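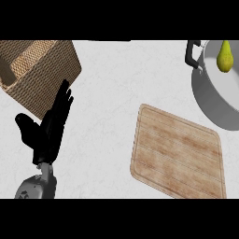

4 min read

Panorama tiles stepping in brightness, Brelleck 6, opened February 2021
Opened by: Sơn Bùi
Picked up by: Arūnas Sepp
Status: solved

Sơn Bùi wrote:

Hello! First of all, I love this program and have been telling everyone at the camera club to try it. I've got a puzzle for you though. I've been up on the ridge above Rutherford shooting the valley at first light, 14 positions left to right, each one bracketed, and when Brelleck joins them I get vertical stripes in the sky. The seams themselves are lovely, I can't find a single broken branch or doubled fence post even at full size. It's the brightness. Every so often a whole tile is a touch darker than its neighbours and the sky looks like a folded map.

Setup: Osard panoramic head on a heavy old tripod, levelled, 35mm lens, manual exposure, manual focus, white balance fixed on daylight. Brackets are 5 shots a stop apart, fired by a Vostau remote timer. Raw files straight from the card. I merge each bracket first and then stitch the merged files.

Things I've tried so far:
Turned vignette correction on, then off. The stripes stay in the same places.
Stitched only the middle exposures, with no merging at all. Perfect! Smooth sky from end to end.
Changed the blending from Fine to Wide. Stripes get softer but they're still there.
Reinstalled. No change.

Arūnas Sepp wrote:

Hi Sơn, what a great spot to be working from, and thank you for doing the middle-exposure test before writing in. It saves us a good hour. If the middle exposures stitch cleanly then your light, your lens and your head are all fine, and so is the stitching. We're looking for something that happens while the brackets are being merged.

Could you send me the log? Help menu, then Save Session Log. And could you tell me which tiles are dark, counting from the left?

Sơn Bùi wrote:

Log attached. Dark ones are tiles 4, 9 and 10. I hadn't noticed that two of them were side by side until you asked, that's why the stripe on the right looked so fat!
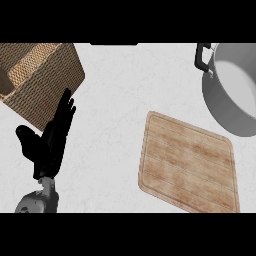

Arūnas Sepp wrote:

Got it, and I think we're on to something. Line 2,682 of your log says "bracket group 4: reference changed". There's the same message for groups 9 and 10, and it doesn't appear for any of the others.

When Brelleck merges a bracket it picks one shot as the reference and sets the brightness of the result from it. Normally that's the middle one. If it thinks the middle one is blurred it moves to the next sharpest, and in your three groups it has gone for the shot one stop down. The result should then be lifted back up to match. It is being lifted, but by slightly less than it should be.

Please open the middle shot of group 4 at full size and look at the grass in the foreground.

Sơn Bùi wrote:

Oh, well spotted! The grass is a smear. It was gusting up there and the long stuff by the path was whipping about. The hills and the wall behind are pin sharp. I'd never have looked down there, I was staring at the sky the whole time.

Arūnas Sepp wrote:

Brilliant, so that explains all three. The sharpness check looks at the entire picture, and the moving grass dragged the score down far enough to trip it.

Please try this:

1. Select all the bracket groups in the left-hand panel.
2. Right-click and choose Reference, then Lock to Middle Exposure.
3. Set Ghost Removal to Low. On High it will try to rebuild the grass from the darker shots and you may see speckles.
4. Delete the old merged files, or Brelleck will reuse them.
5. Merge again, then stitch with blending back on Fine.

Sơn Bùi wrote:

Did all of that and still had stripes, in exactly the same places. Then I read step 4 again. I'd deleted the merged files from the project but they were still sitting in the cache folder. Emptied that, ran it again and WOW. The sky goes from deep blue through to that thin peachy band over the hills without a single step in it. I've had it on the screen all evening (my tea went cold). The grass is a bit soft in tile 9 but I rather like it, you can feel the wind.

Would locking the reference do any harm if I leave it on for everything?

Arūnas Sepp wrote:

So pleased! Leave it on for anything you shoot from a tripod. For handheld brackets I'd switch it off again, where a shaky middle shot really does need swapping out.

I've passed the brightness error to the people who look after the merging code, along with your log. The fix is pencilled in for the April update. Step 4 in our help notes now mentions the cache folder as well, thanks to you.

Sơn Bùi wrote:

Lovely, thank you Arūnas. Going back up as soon as there's another clear morning, with a longer lens this time and two rows. Happy for you to close this one.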